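Search this site
Search
Go

Let the packers teach the robot

I have worked in mail-order packing long enough to have had opinions about three different warehouse systems, all of them rude. So I was not expecting to become the person at the tea urn telling everyone how good the automation project is. But I have, and I'd like to set down why, partly for the people at Florkcombe who get theirs next and have been asking me what it's like.

We pack small, awkward things at Hendgate. Soap, bath salts, little pots of balm, gift sets with tissue that has to be folded a certain way or it looks like a chip wrapper. There are 832 lines in the catalogue at the moment and hardly two of them want picking up in the same way. For years that was the argument for leaving us alone: a machine could tape a box, but it would never manage the soap.

Then Perrin arrived (that's the project, named before any of us had a say) and the first thing they did was give the packers the grippers. You hold the thing in your hand, a pair of chunky fingers on a handle, and you do your own job with it. Pick up, turn, put down. The robot learns from how you went about it. I'd pictured an engineer behind a screen deciding how soap ought to be handled, and instead it was Régis Delorme, who has been on the gift bench longer than I've been in the building, showing it how soap IS handled.
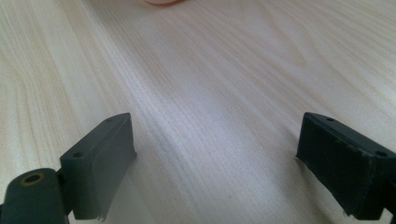
What that does to a room is hard to explain unless you've been in one. People who had never been asked a thing about their work were suddenly arguing over it at lunch! Do you come at a round thing from the side or from above? How hard do you squeeze before the wrapper creases? Régis comes in low and slow and tilts at the last moment. I grab. We had both been doing it for years and neither of us had ever put it into words, and there's a real pleasure in finding out that the dull bit of your day has a technique in it.

Clémence Huet, our shift lead, made a decision early on that I think mattered more than any of the equipment. Time spent with the gripper counts as skilled time and goes on the rota as such, with the higher rate. There was some grumbling from upstairs. She held on, and I'm glad, as the whole thing would have soured within a month otherwise. If you want to know what a company thinks of its people during a change like this, look at which line of the payslip it lands on.

I should be fair about the other side. The gripper is clumsy for the first few days and your wrist knows about it by evening. You have to go slower than you'd like, and fast packers hate that. We were asked for 500 good goes at the small items before September and a fair few of us got sick of the sight of them. We finished with 584, mostly thanks to Régis, who put the radio on and wouldn't stop. And yes, there's the big question, the one my sister asks every time I mention any of this: aren't you training up your own replacement?

I've thought about it a lot. My honest view is that the job was going to change whatever we did, and I would much rather it changed with our hands in it. The bit the robot is being taught is the bit that gave half the bench bad shoulders. What stays with us is the checking, the fiddly tissue, the odd orders, the customer who writes a note asking for a different ribbon. I like those. I'd happily do more of them and less reaching.

That isn't a guarantee, and I don't trust anyone who offers one. It's why I think the agreement should be in writing before the first gripper comes out of its case. Ours says no packing jobs go while the project runs, and that anyone who has done the teaching gets first pick of the new posts. Dilance, who run the site, signed it after a bit of back and forth. Florkcombe should ask for the same and, if I were them, I'd push for longer rest breaks on gripper days too. We forgot that one and had to go back for it.

And get your slow, careful people on it first. Ours had a lot to say once somebody handed them the tool.

Contact us | © Hendgate Packers' Newsletter | Back to top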